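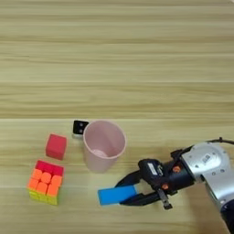 Red block and the cube, kitchen table

Forum > Woodwork and Furniture > Finishes and Repair

Thread: Seam in my table opening up every winter - fill it or leave it?

gririne_oak
Joined: April
I have a light wood table with the grain running the long way and a seam that runs the same direction as the grain. Photo is at the top. In summer I can run a fingernail over the seam and barely feel it. By January it catches crumbs. The table came from a shop in Utach that has closed, so I can't ask them how it was built. I don't know if it is solid boards or veneer over something else.

The finish is some kind of clear coat, fairly dull by now. I wipe it with a damp cloth and that is all it gets. The heat runs all winter and the table sits 5 feet from a register.

Do I fill the seam or leave it alone?

sawdust_pete
Leave it. If it opens and closes with the seasons, anything hard you put in there will either crack out or get squeezed up into a ridge. I filled one with tinted epoxy and had to scrape it all out again 2 years later.

What is your humidity in winter? Get a cheap meter before you do anything else.

brasshinge
Disagree with leaving it. Crumbs and water get in, and if there is a particleboard core it will swell at the edges and then you have a real problem. Soft wax filler is fine. It moves with the wood and you can pick it out with a toothpick when you want to redo it. I use the Volar sticks, mixed from two shades.

sawdust_pete
Wax is OK, I'll give you that. I was talking about hard fillers. It does pick up dirt on a table people eat at, though.

koubek_lane
First thing is to find out what it is. Get under the table with a flashlight. If the grain underneath lines up with the grain on top, including at the ends, it is solid. If the underside is a different material or the edges have a strip glued on, it is veneer. The advice is completely different after that.

Solid: check how the top is fastened to the base. If somebody ran screws straight through the apron with no slots, the top can't move and it will open at the weakest glue joint. Swap them for figure-8 fasteners or wood buttons.

Veneer: wax it and keep water off.

gririne_oak
OK, I went under there. There are 10 screws and they go straight up through the rails, no slots. The underside is the same color as the top but I couldn't match the grain, there is some kind of sealer on it. I bought a meter too and will post a number on Thursday when it has had time to settle.
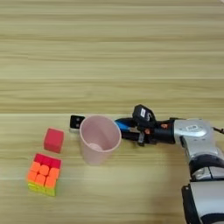

Humidity is the part I'd like to sort out before I touch the screws, so I moved the meter from the hallway to the dining room. I have also been looking at where the lines run on this top, and there is more than the one I complained about. In the second photo you can see a straight line across the table farther up, and then a darker band running across just above the pink cup. I had always taken the darker one for part of the grain. Now I wonder if it is a joint too.

brasshinge
A dark band could be a glue line with dirt in it or it could be plain grain. Put a straightedge on it. Grain wanders a little, joints don't.

mill_road
Could also be two leaves meeting. Does the table extend? Mine has a line like that and it is where the leaf locks in. It opened up because the latch underneath was loose and had nothing to do with humidity.

gririne_oak
It does not extend, as far as I can tell. No rails or latches under there.

sawdust_pete
Then I'd bet on boards glued edge to edge and a top that can't move. Same fix koubek_lane gave you.

koubek_lane
Do one screw at a time so the top doesn't shift. You can slot the holes with a small round file, across the grain. Don't tighten them all the way when they go back in.

brasshinge
And wax the seam in the meantime. I still say don't leave it open all winter.

gririne_oak
Meter says 24 percent in the dining room. I guess that answers some of it. Going to run a humidifier first and do the screws after.

sawdust_pete
24 is very dry. Get it up to the high 30s and leave it there a month before you judge the gap.

Thread views: 1,557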